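Where do you leave an honest review of a library book?

Posted by Corinne Park, 1/5/22

My book group in Urkstead picked a political memoir for December and I read all 200 pages of it over the holidays, mostly out of spite. I want to post a review because the ones I found online are either five stars from people who already vote that way or one star from people who clearly never opened it. I borrowed my copy from the library, so I can't do a "verified" review on the store sites. Is there somewhere people take a borrowed-book review seriously? And how do you write about a politics book without starting a fight? My first draft is already two pages and half of it is me arguing with chapter 4.

Wayne Tapley

Don't bother, they're all fake anyway. I quit reading reviews years ago and just ask my brother-in-law.

Joanne Whitlock

Hi Corinne! I've been reviewing for our Plerkville library newsletter for ages (51 books so far, and yes, I keep a list) and plenty of them were politics or current affairs, so I've had my share of grumpy emails.

First, ask your own library. Ours lets cardholders leave comments right in the online catalog, and people read them while they're deciding what to put on hold. If yours doesn't do that, the reader sites will take a review no matter where you got the book. I always say up front that mine was a loan.

For the writing part, I do one paragraph on what the author is arguing, put as fairly as I can stand, and then one on whether they made the case. Did they cite anything? Was it readable? I give myself 30 minutes with my coffee and then I stop, or I'd be at it all day.
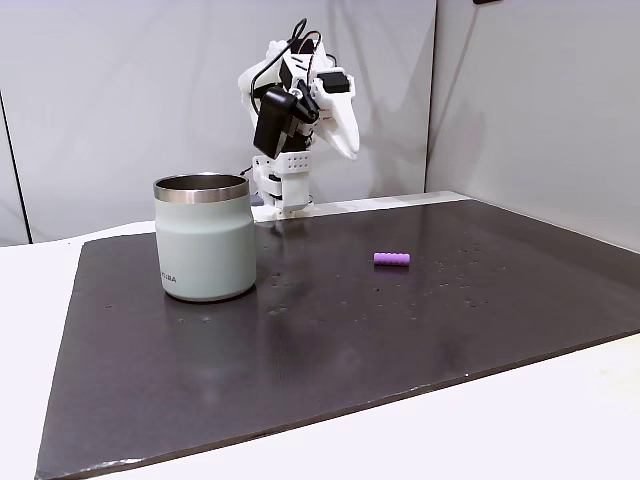

Green mug, purple cylinder, white robotic arm.

As for chapter 4, keep it to a couple of sentences and quote the line that bugged you, with the page number. Folks who liked the book will be a lot nicer if they can go look it up themselves. And save the long version for your group, they'll probably enjoy it!

Damián Quezada

What Joanne said about page numbers. Also check if the site lets you edit later, I had to fix a misspelled author name once and couldn't.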